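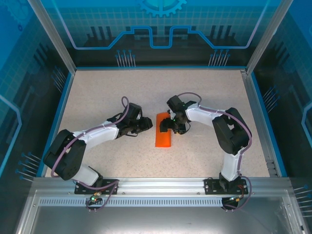 The reply from the Rilance side was that we should stop changing the fingers and the controller settings in the same session, or we would never know which one had helped. Fair enough, and I wrote it on the whiteboard before I did anything else. I had been guilty of exactly that for most of September (new tips in the morning, new gains after lunch, and then a very happy note at the end of the day about how much better everything felt). So this entry is the first of what I hope will be a more patient set.

September, started 9:40 in the morning, Bristitow bench.

What I want to settle is whether the Hano fingers or the Morris fingers go on for the handover work. Both arms carry the same set during a run. I did think about putting Hano on the left and Morris on the right and getting through it in half the time, but the two arms don't do the same job in a handover, and I'd only have ended up comparing the jobs. The controller stays on the Rilance defaults all the way through, with nothing tuned, even where I'm itching to tune it.

The task is the plain one. The right arm comes down on the block from above, takes it near the end, lifts, and offers it across to the left arm, which takes it from the side and puts it back down. We've kept the orange block because everybody's older notes use it and because it shows up so nicely against that speckled top. 60 handovers per finger set, logs going into the shared folder under the finger name.

Hano first. They went on without any trouble, though the screws are still the tiny ones and I'd love it if whoever has the good driver would bring it back to the drawer. 57 clean out of 60. I was really pleased with that! The three that went wrong were all the same kind of wrong: the right gripper let go a touch before the left one had properly closed, and the block tipped and landed on its side. No damage to anything. I went back through the logs for those three, and the left gripper had reported contact each time, so it's the contact report I'd look at before blaming the fingers. Probably one tip touches the block, the controller calls that a grasp, and off we go.

The Hano tips do leave a faint mark on the block after a long run. It wipes off with a damp cloth. I mention it only so the next person doesn't think the block is wearing out, as I did for a good ten minutes.

Break at 11:15, coffee, and I re-seated the cable on the right arm while I was up. There was a bit more pull at the wrist than I like when the arm reaches all the way across. The loops need to be generous up there, more generous than looks tidy, and I've now loosened the ties on both arms. If you come along and feel the urge to neaten them, please don't, or at least run the far reach by hand first and watch what happens at the elbow.

Morris after that. These are the stiffer ones and I'll admit I was rooting for them, having spent two evenings on the mounting adapters. They hold the block very squarely once they have it. The trouble is getting to that point. If the block is turned even slightly from where the right arm expects it, the Morris tips come down on the top face where they ought to pass either side, and the arm pushes against the table until the force limit stops it. I stopped the run after the first batch, set the block straight again, checked the home position, and carried on, and it was better but still not a thing I'd leave alone in the room. I haven't written down a score for Morris because of that interruption. It would look like a fair number next to the Hano one and it wouldn't be. Full run again from scratch tomorrow, no stopping.

On the controller: I left the logging at the default buffer of 256 samples, and that turned out to be a bit short for the Morris attempts where the arm sits pushing. The start of the approach had been overwritten by the time the limit tripped, so I can see the end of the story and have to guess at the beginning. Raising the buffer doesn't change how the arm moves, so I think I can do it without breaking my own rule. Someone please tell me if that's wrong.

File 102 in the folder is a false start, I had the old Hano offsets loaded. Ignore it. I'd delete it, but then the numbering goes funny and the plotting script gets upset.

My feeling so far, and it's only a feeling, is that Hano forgives a sloppy approach and Morris rewards a careful one. For handovers I'd lean to Hano. For anything where the block has to go into a fixture at the end, I could easily be talked round, and I'd quite like to be after those two evenings.

To do:
Morris full run, 60, same block, same start.
Buffer up before the run, and write the new value in here.
Look at the contact report on the left gripper for the three Hano drops.
Ask Bristitow whether the softer Hano tips are still in stock.
Find the driver.

Arms parked and powered down 4:20. Block is in the tray with the adapters.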